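Game Economies, Unit 3: Where the Token Goes
Handout for the evening group, Alvar Hovland

Please read this before Wednesday. You need also the reward table from Unit 2.

1. Two words we must keep apart
A faucet is every place where the game creates new tokens: daily quests, season rewards, login gifts. A sink is every place where tokens leave the game forever: crafting fees, card upgrades, entry to tournaments. A sale between two players is no sink. The token only changes wallet, and many students make this mistake in the first homework.

2. The case of Ikness
Ikness is a card game with one token and a land system. A starter deck costs 200 tokens. A player who finishes all daily quests gets 18 tokens per day. So the deck is paid back on the twelfth day, if the player sells nothing and buys nothing.
Now suppose the token loses half of its price in these days. In tokens the player is even, in dollars he is not. Write always which unit you use.

3. Renting cards
The owner lends a card and receives a daily fee. The renter plays in a higher league and hopes the extra reward is bigger than the fee. When many owners lend the same card, the fee falls quickly. Check the number of open offers before you calculate any yearly return. A return from one good day, multiplied by 365, is not a forecast.

4. Exercise
A guild holds 3795 tokens and wants to keep them for three seasons. Compare two plans: (a) stake everything, (b) buy cards and rent them out. State your assumption about the token price in one sentence.
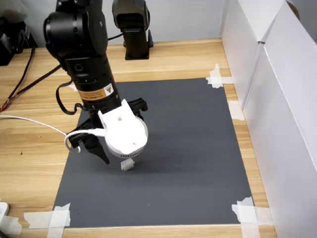 Sigrun Lundgren asked after the last lecture if staking counts as a sink, as the tokens cannot be sold while they are locked. My answer is no. They come back, usually with more tokens on top, so staking delays the selling and is also a faucet. In your tables please give it a separate column.

For next time: Unit 4, land and upkeep costs. Bring the exercise on paper, one page.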